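Home Chore Readiness Checklist – Folding Clothes on a Bed
Ostside site, second review. Form last revised December 21, 2020.

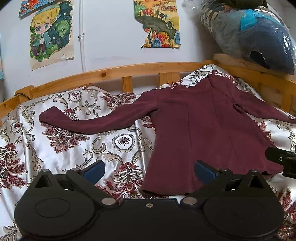 Folding is the chore we get asked about most, and it is the one where the gap between a person and a machine is still widest. Towels on a flat table are close to solved under good conditions. Clothing on a made bed is harder, and this review covers only that. A long-sleeved top like the maroon one brings up most of the items below in one go: a sleeve end doubled back on itself, a hem that flares and ripples, bunching at the underarm, and a patterned satin-like cover with burgundy flowers close to the color of the garment. A person deals with all of that without thinking about it. Each item is marked Pass, Fail, Partial or Not checked, with a comment.

Section A. Work surface

A1. Surface will hold a garment flat without sliding. PARTIAL
Glossy covers let the cloth creep when one side is pulled. Bare mattress and cotton sheet were both fine. Retest with the pull speed cut in half.

A2. Surface is free of folds that could be grabbed with the garment. FAIL
The Wasar planner took hold of the bedspread along with the hem in several trials and lifted both. It did not notice. Smoothing the bed first helps, but then making the bed becomes a separate chore somebody has to do.

A3. Garment can be told apart from the surface by color. PARTIAL
Good on plain covers. On floral covers the outline leaks into the pattern wherever the two reds meet. See comment at B2.

A4. Headboard, footboard and rails clear of arm travel. PASS
Keep-out zone was entered by hand. It should be measured again any time the bed is moved.

Section B. Finding the garment

B1. Garment type identified. PASS
Tops, pants and towels are sorted correctly enough for this use. Dresses were not in the set.

B2. Outline found, including both sleeves. PARTIAL
Training set for this site was 2,520 clips, of which 1,185 were on patterned bedding. Results on patterned bedding are still the weaker half. More clips with dark red and dark blue clothing are wanted before the March review.

B3. Folded-over cuffs and sleeve ends recognized. FAIL
The system treats the fold as the end of the sleeve, so the finished sleeve comes out short with a lump inside. Carried over from the first review – no change.

B4. Neckline and hem not confused. PASS
Ruffled necklines were expected to cause trouble and did not.

B5. Garment is right side out. NOT CHECKED
No method yet. Operator turns everything before the run.

Section C. Grasp and fold

C1. Picks up one layer when one layer is wanted. FAIL
Thin knits come up two layers at a time. Tokgöz finger pads are better than the old ones on thick cotton and no better on thin.

C2. No snags, pulls or marks on fabric. PASS
Checked by hand under a lamp after each run. Buttons and sequins are excluded until somebody writes a test for them.

C3. Screws and pivot pins on the gripper flush, no burrs. PASS
Run a cotton ball over every edge. If it catches, stop and file the edge.

C4. Fold finished in a usable shape. PARTIAL
92 attempts, 46 accepted. "Accepted" means it would go in a drawer as is. Judges were told not to be generous, and I think the number is fair.

C5. Recovers from a dropped corner. FAIL
It goes on to the next step as if the corner were still held. This one should be fixed before any of the others in Section C.

Section D. Safety around people

D1. Stop button within reach from both sides of the bed. PASS

D2. Arm stops when a hand enters the work area. PASS
Tested with a padded dummy hand first, then a gloved hand at low speed.

D3. Cords and bags kept off the bed and out of the travel path. PARTIAL
This stays an operator task. The Kultico vision unit sees bags well enough but misses thin black cords.

D4. Safe to leave running unattended. FAIL
Do not leave it running unattended.

General comments

Not ready for home use. With an operator who lays the garment out, straightens the sleeves and turns it right side out, the machine can do the last part of the job – and by then the operator could have folded it. Shop-floor use is a different matter. Flat tables, one plain color underneath and the same shirt all day would remove A1, A2, A3 and most of B2, and I would support a limited trial there.

Open items for next review: A2, B3, B5, C1, C5, D3, D4.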